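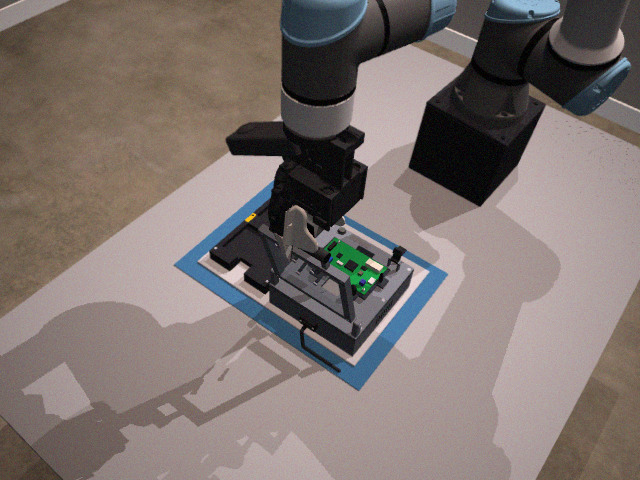 Notebook, February, bench 3

Conformal coating trials, continued from the last entry. Started 8:15 with the humidity chamber, which had been running overnight. Chart recorder shows a flat line except for one dip in the small hours. I think that is the building air handler cutting in, as we saw the same dip in January. Left it alone.

Question for this round: does the Plevex acrylic hold up over no-clean flux residue, or do we have to go on washing every board before coating? Washing costs us most of a morning per batch and the drain permit is a nuisance. The customer side (Virska) would like it gone from the process sheet. I would too, if the numbers let us.

Setup is the same as before. Comb pattern coupons, one group washed and coated, one group unwashed and coated, one group bare as control. Coated by dipping, slow withdrawal, then flat on the rack to flash off before going in the oven. I changed the withdrawal speed on the dipper because the last set had a thick bead along the bottom edge. The bead is smaller now but still there. Tilting the coupons on the rack moves it to one corner, and that corner then takes forever to cure. Flat is better.

Thickness: measured on the witness strips with the eddy gauge, not on the coupons. The gauge drifted during the session and I had to rezero it on the bare plate twice. Somebody has put a label over the worn part of the plate. Please don't zero on the label.

Insulation resistance: washed group reads high and steady, all coupons. Unwashed group started out just as high and then began to sag after the second day in the chamber. Not a failure against the limit on the sheet, but the slope is in the wrong direction and I don't want to sign off on a slope. Bare control did what bare control does.

Under the microscope, three of the unwashed coupons have small pale spots under the coating, mostly near the solder joints at the connector end. Could be moisture finding the residue, could be solvent that never got out. The spots don't wipe off and they don't lift with tape. No spots on the washed group. Under UV the tracer looks even everywhere, including over the spots, so the film itself is probably whole and whatever is going on is underneath it.

Tape test, crosshatch: washed group clean. Unwashed group lost a few squares along the cut lines on one coupon, the rest fine. I cut that one harder than the others, so take it with some salt. The blade was new.

Noon – stopped to deal with the oven. The door seal is going at the lower hinge side and the setpoint and the actual temperature disagree by about 3 degrees with the door shut. I have logged it and turned the coupons halfway through the cure so that both ends see the same heat. The replacement seal is a Tuvitz part and there is one on order already, according to the clipboard.

Thinner: the open can is nearly done. I let the dip tank go too thick this morning before I noticed, and had to bring it back with thinner in small additions, stirring and waiting each time. Check viscosity with the cup BEFORE the first dip. I wrote the same thing in this book last fall and then didn't do it.

Masking: the latex dots leave a ragged edge if they stay on through the oven. Pulled them while the coating was still tacky on the last tray and the edges came out clean. The polyester dots don't care either way. The Vlachopoulos boots fit the tall connectors but pop off the short ones in the tank, so use dots and tape there.

Still to do:
Section one spotted coupon through the middle of a spot and look at it edge on.
Run a half-wash group – rinse only, no saponifier – alongside the other two.
Repeat the crosshatch with the guide so the cuts are the same depth.
Longer flash-off before the oven for one tray, to see if the spots are only solvent.

Chamber is reloaded with the same groups in the same slots. Next reading is first thing tomorrow. Water reservoir was low and I topped it up from the deionized tap, left-hand carboy. The right-hand one hasn't been tested.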